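July, shop notebook, early, before it gets too hot to think

Picking up where I left off on the cherry bowls and the shellac. Coffee is on the bandsaw table where it shouldn't be.

First the wet blank, so I don't lose the number. The big piece of cherry from the Dosberg tree weighed 603 grams when I finished roughing it, and this morning it's at 552. That's on the Kuleo scale, with the paper bag off (I forgot the bag once last month and spent a whole evening thinking the wood was getting wetter!). It still feels cool against my cheek, and to me that means there's a good way to go. The rim has moved a little across the grain, nothing scary. One hairline near the pith side that I ran thin glue into last night. I'm leaving it in the bag with its own shavings, folded over twice at the top, on the low shelf away from the window.

Tõnu Sakalauskas thinks I'm babying it. His way is short bursts in the microwave on the lowest setting, let it cool all the way, weigh it, do it again until the weight quits dropping. He's had good luck with that on thin maple. I've had one split on me that sounded like a mousetrap going off, so I'm sticking with the bag for this one. But I told him I'd try his way on the small blank if he sits with me and runs the timer. Wall thickness has to be even all the way down or it's pointless, and mine is fat at the bottom, so I need to chuck it back up and take that down before he comes by.

Note to myself on thickness: stop trusting my fingers near the foot. Use the calipers. They're in the drawer with the sandpaper, for no reason I can remember.

Now the shellac. I mixed a fresh jar of the Netari amber flakes at a 2 pound cut, and I think it's too heavy for brushing in this weather. It grabs. By the time I come back to tidy up a lap it's already half set, and then I've got a ridge that telegraphs through everything on top of it. I thinned some of it by eye into the small jar and that went on so much nicer — a bit runny on the vertical board, but the edges stayed open long enough to blend. Going to stay with the thin stuff and just do more coats.

Color is where I keep going around in circles. Straight amber on new cherry comes out more yellow than I want. I'm after a warm orange-brown, the sort that looks like it's had decades of afternoon sun, with the darker streaks in the grain still showing through. Something in this family:

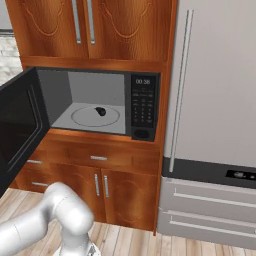 Orange-brown wood grain with darker streaks, carved outlines on the upper doors.

The curved lines are the other thing on my mind there. Any time I put a colored finish over carving, the color pools down in the low spots and I get dark outlines. Sometimes that's lovely. On the tray I did for my sister it looked like I'd gone around the pattern with a felt pen. Rasa Vītola showed me her trick for this, and I want it written down properly because I've already forgotten it once: clear coat first, into the carving only, with an artist's brush. Let that harden. Then color over the whole panel with a nearly dry brush, and lift the extra out of the grooves with a clean one before it sets. She keeps two brushes in her left hand like a painter, and I keep dropping mine.

So, sample boards today, all cherry from the same plank, sanded the same way:

Board A: clear, then amber, thin coats. Too yellow. Nice depth though.

Board B: amber with a little garnet stirred in. Much closer. Looks a touch muddy in the shade, great by the door.

Board C: garnet alone. Way too brown, reads like old walnut. Could be handsome on a box someday.

Board D: clear coat in the carved lines, then the Board B mix over everything. This is the one I like. Laps still visible on the left side where I got distracted by the phone.

I need to look at B and D again after dark under the shop lights. The old ledger from 2012 has a recipe in it for the same kind of color with a drop of red dye in the alcohol, and a note saying DO NOT in my own handwriting with nothing after it. Thanks a lot, younger me. I might try a drop on scrap anyway.

Sepp had the good brushes back in stock, the soft ones with the long bristles. Bought the wider one. It sheds a bit, so wash it out in alcohol and comb it before it goes anywhere near the real panels. I also asked about flakes in a darker grade and they're going to call me.

Back to the microwave idea, some rules for when Tõnu and I do the small blank. Lowest power, short bursts. Cool fully between rounds, door open, steam out. Blank goes in the middle of the turntable, wrapped in a paper towel. No metal anywhere near it, so check for staples on the end grain, as I do staple labels there. Write down every weight as we go. Stop the minute it smells like baking. And definitely the shop oven, never the kitchen one, because green cherry has a smell that gets into everything you heat up for a week.

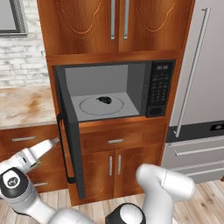

Built-in black microwave with the door open, display at 00:00.

If the wood does crack we'll slice it up for more sample boards, so it won't be wasted.

Afternoon, a few more things. Board D got its second thin coat after lunch and the laps are softer. Rubbed one corner with the gray pad and wax to see the sheen, and I like it a lot better than the full gloss! The gloss makes the color look candied. Waxed corner is marked with tape on the back, so please nobody put another coat over it.

Still to do: turn down the foot on the small blank, strain the heavy jar, label both jars with the cut, ask Rasa if I can borrow the tiny brush until I find mine.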